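Tag der offenen Tür bei Zimov in Provitz: Regeln zum Anfassen

Eigentlich wollte ich nur zwei Stunden bleiben. Am Ende war es kurz vor sechs, als ich wieder auf dem Parkplatz stand, mit einem Heft unter dem Arm, das ich im Zug gleich zweimal gelesen habe. Es ist das Regelwerk, nach dem bei Zimov mit handgeführten Greifern gearbeitet wird, und ich finde es großartig!

Aber der Reihe nach. Zimov sitzt in einer früheren Druckerei am Rand von Provitz, vom Bahnhof sind es 12 Minuten zu Fuß, wenn man den Weg am Kanal nimmt. Gegründet wurde die Firma 1994, damals noch für Förderbänder und Schaltschränke. Heute geht es in der hinteren Halle um Manipulation: Menschen führen Greifer in der Hand, nehmen damit Gegenstände auf, setzen sie ab, reichen sie weiter, und aus den Aufzeichnungen sollen Roboter später lernen. Das Projekt heißt Tunstead und läuft nach Auskunft der Firma seit dem Frühjahr. Bis Anfang März waren 2892 Durchgänge freigegeben.

Freigegeben ist das Wort, um das sich der ganze Nachmittag drehte. Ein Durchgang zählt bei Tunstead erst, wenn er nach dem Regelwerk aufgenommen und von jemandem geprüft wurde, der selbst nicht am Tisch stand. Das klingt trocken, und in der Einführung im Vorraum war es das auch ein bisschen (der Beamer war zu dunkel, die Folien waren voll). In der Halle wurde es dann sofort lebendig. 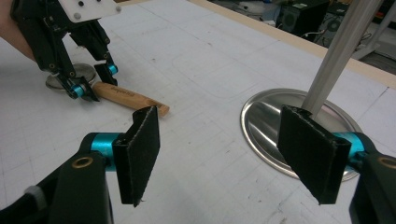 Hammer und Metallscheiben auf dem Rastertisch, beide Greifer im Einsatz.

Gearbeitet wird mit Alltags- und Werkstattgegenständen, und für jeden gibt es ein Blatt. Auf dem Blatt für den Hammer steht, wo er angefasst werden darf und wo die zweite Hand zu warten hat. Gegriffen wird nur am Stiel. Wer den Kopf mit dem Greifer führen will, muss das als eigene Aufgabe anmelden, weil sich das Gewicht dann anders verteilt und die Backen leichter abrutschen. Ich hätte das für Kleinkram gehalten. Nach einer Viertelstunde am Übungstisch nebenan sah ich es anders: Mir ist ein Rührlöffel dreimal aus den Backen gedreht, immer an derselben Stelle.

Die Regeln selbst sind in Gruppen sortiert. Ein paar, die ich mir notiert habe:

Vor jeder Serie werden die Beläge der Greifbacken angesehen. Fasern am Rand sind erlaubt, eine blanke Stelle auf der Greiffläche nicht. Der Befund kommt ins Protokoll, auch wenn alles in Ordnung ist.

Gelenke einmal ganz öffnen und schließen, dabei hinhören. Knirscht etwas, wird der Greifer getauscht.

Bei zwei Greifern führt immer einer. Wer führt, sagt es laut an, und während eines Durchgangs wird nicht gewechselt.

Kein Greifer fährt unter dem Handgelenk einer anderen Person durch.

Misslungene Griffe werden nicht gelöscht. Sie bekommen einen Vermerk und bleiben im Bestand.

Die letzte Regel hat in unserer Gruppe am meisten Gespräch ausgelöst. Ein Besucher, dem Overall nach aus einer Werkstatt, fand es verkehrt, einem Roboter Fehler beizubringen. Die Antwort am Tisch war knapp und gut: Man müsse wissen, wie ein Fehlgriff aussieht, um ihn zu erkennen. Im Training werden diese Durchgänge getrennt behandelt. Wie genau, stand nicht auf dem Programm, und ich habe leider versäumt nachzufragen.

Besonders gefallen hat mir der Abschnitt über Übergaben. Bei Tunstead gilt die sogenannte Begum-Regel, benannt nach dem Begum-Saal im Obergeschoss, in dem sie beschlossen wurde. Sie geht so: Losgelassen wird erst, wenn die andere Seite hält und das auch gesagt hat. Gesagt, laut, mit einem Wort! Nicken gilt nicht, denn wer auf die Backen schaut, sieht das Nicken nicht. Dazu kommt eine Höhenvorgabe. Längliche Dinge mit Stiel sollen bei der Übergabe nur knapp über der Tischplatte sein, damit nichts tief fallen kann. 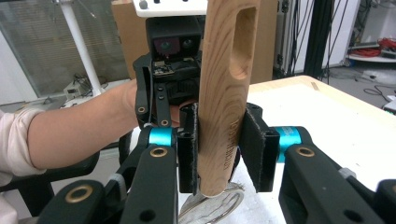

Wie viel Geduld in so einem Blatt steckt, merkt man erst beim Selbermachen. Für Griffe an Stielen verlangt das Regelwerk, dass beide Backen seitlich anliegen und der Stiel nicht verkantet. Steht er schief, wird abgesetzt und neu gegriffen – Nachdrücken ist verboten, auch wenn es schneller ginge. Am Übungstisch durften wir das mit Holzlöffeln und einem alten Pinsel probieren. Ich brauchte viele Anläufe und war danach albern stolz.

Ein Kapitel für sich ist die Beschriftung der Durchgänge. Es gibt eine feste Liste von Verben, und »nehmen« ist nicht darunter, weil es zu viel bedeuten kann. Es heißt greifen, anheben, absetzen, übergeben oder loslassen. Die ganze Wortliste umfasst 126 Einträge, und wer einen neuen vorschlägt, muss zeigen, dass keiner der alten passt. Für jemanden wie mich, der beruflich Bedienungsanleitungen schreibt, war das der schönste Aushang im ganzen Haus. Ich habe ihn abfotografiert.

Etwas Kritik habe ich auch. Die Gruppen waren zu groß, hinten verstand man schlecht, und Gehörschutz für die Kinder gab es erst auf Nachfrage (in der vorderen Halle lief eine Säge). Auch hätte ich gern gesehen, wie eine Prüfung ausgeht, bei der ein Durchgang abgelehnt wird. Gezeigt wurde nur der glatte Fall.

Das Heft liegt am Empfang kostenlos aus, solange der Vorrat reicht. Wer hinwill: Der nächste Besuchstermin soll im Herbst an einem Freitag sein, Anmeldung über die Firma. Feste Schuhe anziehen, und lange Haare zusammenbinden, sonst darf man nicht an den Übungstisch.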